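The rule book that starts with a sheet of paper

Sakda Ratanaporn has a binder with 79 pages in it, and he is delighted by nearly all of them. He started it in March, when Jitpraphai decided that its two-armed robots needed a house code of practice for handling soft things. There were plenty of rules for keeping people safe near a moving arm. Guidance on what makes a fair, repeatable test of folding was much thinner on the ground, so he began writing his own.

Paper is his favourite subject. It creases, it sags, it keeps a record of every clumsy grip — and anyone can buy it! "A torn corner is the most truthful report you'll get," he says, and I came away rather in love with the idea.

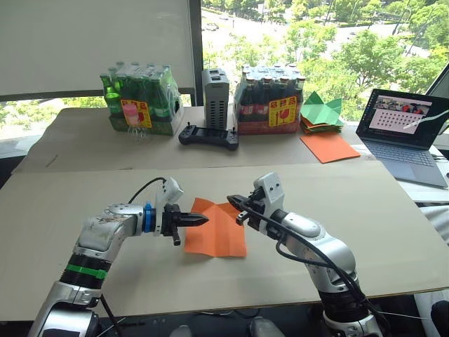
Rule one in the binder is that both arms must have a clear way to let go. If one gripper pulls while the other holds, the paper loses, and on a tougher material the wrist might. So the code sets a limit on pulling force, and asks the operator to say out loud when control passes from person to program. It felt a bit theatrical when I first heard it done. By the afternoon I was saying it myself.

Rule two covers the work surface, which has to be plain, flat and fixed down before anything is switched on. Rule three is about failed attempts, and I could have talked about it for hours. Every one is kept. Of the 900 attempts in the first round, 227 were failures, and each has its own line in the log with a short note on what went wrong. Uthai Bunnag, who reviews the logs at Vileo, reads the failures first and only then looks at the rest.
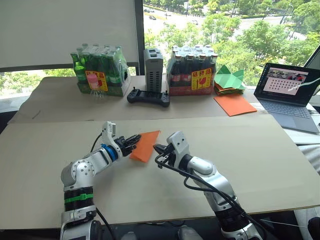
She would like the code to go further. Her wish is for shared wording, so that a "fold" at Vileo means the same as a "fold" at Kalberg, down to how far the edges may be out of line. At present one team will pass a crease that another would throw away, and comparing their scores is close to useless. The draft wording fits on a single page and has already been through 3 versions, with a lively argument over what to call a corner that is held but never lifted.

Ratanaporn is keeping a blank sheet at the back of the binder for the answer.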